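Clenance Handheld Gripper Practice Kit: product notes
Posted in March by Jolanta Sowa

Print this page | E-mail this page

I get asked for a kind of grown-up instruction sheet for the Clenance kit, so I finally sat down and wrote one (it got long, sorry!). The kit is what you need to get going with handheld gripper work in ordinary rooms: a pair of handheld grippers, spare finger pads, a pin driver, a wipe-down pouch and the Cusercombe rule cards, which are really the reason I wanted to sell it in the first place. Plenty of people will sell you grippers. The cards are the part we argued over for most of a winter.

What's in the box

Two grippers, left and right, and please keep them that way round, they wear differently. Four spare pads with the fine grid texture. One pin driver. 60 rule cards on a ring, laminated, with a hole big enough for a hook. A logbook with 135 ruled pages. The price is $805 for the full kit, and if you already own grippers you can get the cards and logbook on their own, just write to me.

About the rule cards

The cards started at the Duda workshop, where we had one shared sheet taped to a cabinet and everybody read it differently. "Clear the work area" was the worst. Clear of what? Now the card says: the strip of counter closest to you stays free before you start, wide enough for both grippers to open fully without touching anything. If you have to move a bowl to do that, move it by hand first and write the new starting layout in the log.

The ones I end up quoting most:

Card 4. Closed shoes, always. I don't care that it's your own kitchen.

Card 9. Check the pivot pins before every session. Give each one a push with your thumb. If it moves, the gripper goes back in the pouch and you use the driver, and you don't "just finish this one."

Card 12. Blades get agreed on before the session. Either they're part of the task or they stay where they normally live, and the grippers stay away from them.

Card 17. Leave the room the way people use it. I feel strongly about this one! Folks love to strip a kitchen down to one lonely plate, and then the grippers never have to work next to a drying rack or a bottle of soap, and you learn very little about how your rules hold up in a real home.

Card 23. Plugs stay plugged or unplugged for the whole session. Changing them halfway is a new session and gets a new line in the log.

Card 31. Two people in a small room need to say out loud who is moving. I know it feels silly. Say "mine" and "yours," whatever you like, as long as it's out loud and you both agreed on it.

There's also a blank one at the back for house rules. Temham, who tried an early set for us, filled theirs with a rule about cats.

Pads and wear

We test pads by closing them 400 times on a glazed rim, and then I look at the grid under a lamp. Yours may last longer or go sooner depending on what you pick up. Stoneware feet are rough on them, smooth plates hardly bother them at all. Swap both pads on a gripper together. If you only swap one, the grip pulls to the side, and you'll blame your wrist for it for days (I did).

Working with dishes

Plates are what most new owners start with, and I'd say go ahead, but give them some air. Card 26 asks for a gap you can get a finger pad into on at least one side, and it says to approach a plate from the rim and never push down on the middle. Bowls go behind plates, so you aren't reaching over something tall to get at something flat.

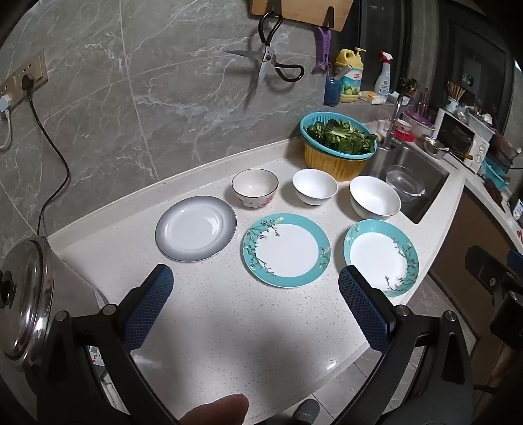

Mixed patterns are fine, by the way, and so are mixed sizes. I used to insist on a matching set and I've dropped that. What I do still insist on is that anything chipped gets pulled before you start, and that you decide on a stop word before the first pickup. Ours is "hands." When someone says it, both grippers open slowly over the counter and stay there until that person says go.

Cleaning goes at the end, with a damp cloth and then a dry one. Don't soak the pads and don't run anything from this kit through a dishwasher, please. I've had one come back that way and it wasn't pretty.

Ordering and returns

Kits go out from our Cusercombe bench in the order the requests come in. If a card doesn't make sense in your kitchen, tell me which number and what happened, and I'll send you the reworded one when the next printing is ready.

Contact: Jolanta Sowa, Clenance orders desk | Copyright Clenance | Back to top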